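Kesia Rack Set – read me first

Hi, and thanks for downloading. I'm Ekrem Çetinkaya, and I look after this set, which means I drove most of it, cleaned all of it and get the email when a file won't open. This page is the long version of the notes that used to live in the download folder. Last changed August 3, 2018.

What's in it

Kesia is a set of demonstrations of one household job: hanging small laundry on a folding white plastic rack and taking it off again. Every demonstration was made by a person driving the arms by remote control. No scripted motions, no planner, no clean-up of the paths afterwards. If I went the long way around a clip, you get the long way around.

There are 700 demonstrations in this release. Each one comes with the wrist camera streams, the joint positions, the gripper openings, the commands I sent and a one-line text label ("hang sock", "open clip", "take sock off" and so on). The commands and the measured positions are kept apart, so please don't treat one as the other! The arms lag a bit behind my hands and the gap gets bigger when a finger is leaning on something.

How the driving works

I sit with a pair of leader arms and the follower arms copy what I do. The leaders are from Ziltex and they're light, which is lovely for the first hour and less lovely once your shoulders notice. There's no force feedback. I judge contact by looking, mostly at the wrist views, and I think that shows in the data – you'll see me creep up on a rail, stop, back off a touch and come in again. I used to edit those pauses out. I've stopped, and the older trimmed copies are gone from the server.

The wrist views sit very close to the work. When I'm in at the front rail the rack takes up a huge part of the picture, and the other gripper can be reaching in from the side at the same time.

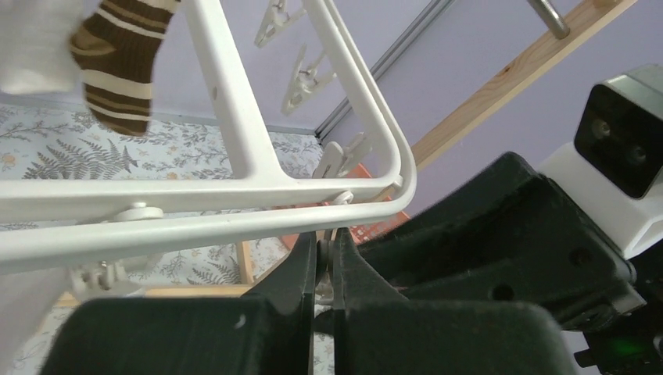
Clips are the hard part, much harder than socks. A sock forgives you. You can grab it by the wrong bit, drag it over a rail and it'll usually hang there anyway. A clip needs both arms squeezed at the right spot, and if the fingers come in a few millimetres off it pivots and you're pinching air. White clips on a white rack don't help my eyes either (or the colour threshold I tried first, which I've now deleted out of shame). If you're training on this, I'd begin with the "hang sock" label and leave "open clip" until the rest behaves.

About the labels

Labels were typed by the person driving, straight after each run. We kept to 3 outcomes: done, partly done, dropped. "Partly done" is a mushy category and I'm sorry about that. It covers a sock that's on the rail but ready to slide off, and it also covers runs where I hung the thing properly and then bumped the rack on the way out. I've started splitting it up by hand and will put the new column in when I'm through the whole lot.

Left and right always mean the robot's left and right. I got this backwards in the first upload and a few of you wrote in, very politely.

Getting started

Unpack everything into one folder and keep the folder names as they are. Each demonstration has its own numbered folder, with the text label sitting beside the video. The reader script opens them in order, or you can pass it one number if you only want to look at a single run. Run 2073 is the one I show people first, a nice slow sock with a regrasp in the middle. (Yes, the numbers go higher than the number of demonstrations. They come from the recording log, and runs we threw out kept theirs.)

If the video and joint streams look out of step, use the time stamps and not the line numbers. The cameras skip now and then. I've left the gaps alone – filling them in is easy at your end and impossible to undo if I do it at mine.

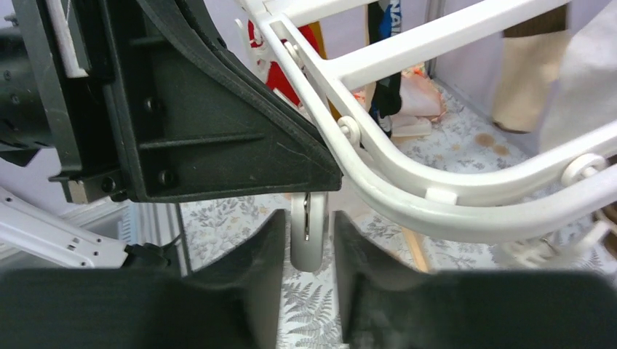
Değirmenci Notes, no. 4, p. 3

Known problems

The background isn't tidy and it isn't the same from run to run. Bags, clothes and bits of equipment move about. I used to fuss over that, then a student at Edthorpe trained on a very clean early batch and the policy fell to pieces as soon as somebody left a jumper nearby, so I quit tidying.

The leafy print that turns up behind the rack is busy. Depth estimates near it can be jumpy, and feature trackers love it far too much. Mask it if you're doing anything with optical flow.

Close up, the gripper fingers hide a lot. In many runs the moment you most want to see, the actual pinch, happens behind a fingertip. Use both wrist views if you can spare the memory.

The rack shifts when it's pushed. I didn't fix it down, and its starting position isn't recorded anywhere, so you'll need to work it out from the video.

My own habits are all through this. I'm right-handed and I favour the right arm even when the left is closer. We had a second driver in March, and those runs look noticeably different: quicker, with bigger sweeps and more drops. They're marked in the driver column.

Using it

Use it for research or teaching, change it however you like, and please say where you got it. If you find a wrong label, send me the run number and what you think it should say. I fix those in batches, so give it a few weeks before you nudge me.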